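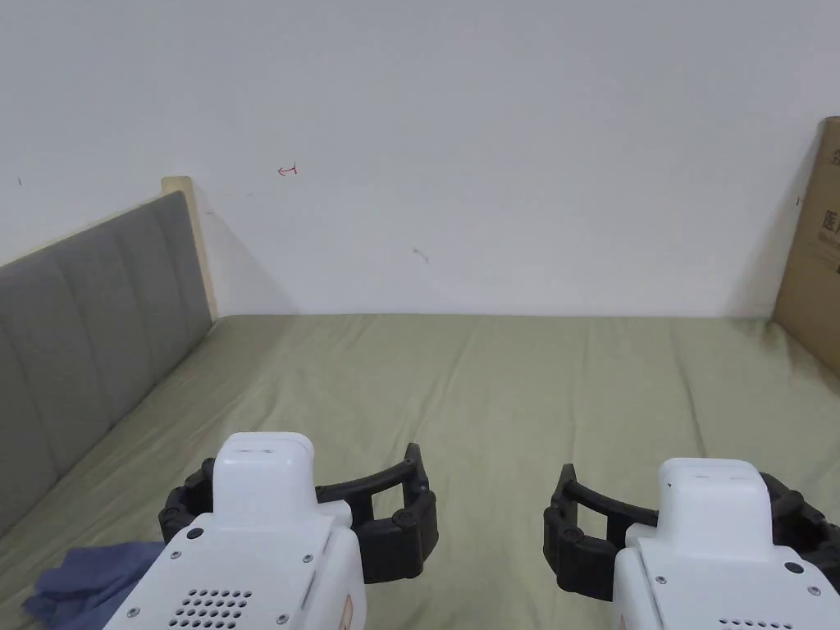
Shengli Kang has a rule about equipment quotes: he doubles the line marked "consumables" and then reads the rest. He runs purchasing at Temwood, which wants machines that can make a bed in a rented apartment, and he is not convinced it should be spending the money yet. The hand-held grippers come in pairs, white plastic bodies with black segmented fingers, and a day's work with them can mean a green sheet full of creases and not much else. "I look at the hinges on those fingertips," he says. "Every pivot is something I will be asked to replace."

Two suppliers bid in June. Beltura asked $861 a pair, Lolov $1,261 with spare fingers included. Kang picked neither at first. "The cheap one had no price for parts. The other had a parts list and a delivery date I didn't believe."

He ended up ordering five pairs from Lolov — half of what the engineers wanted. Niilo Jääskeläinen, who leads those engineers, still thinks that was a mistake. "We lose hours when a pair is out for repair," he says. Kang asked him for the hours in writing. The answer was 82, with no dates attached.

And the robot that is supposed to use all this? "It isn't in my budget," Kang says. "I have asked which year it will be. I get a different year each time."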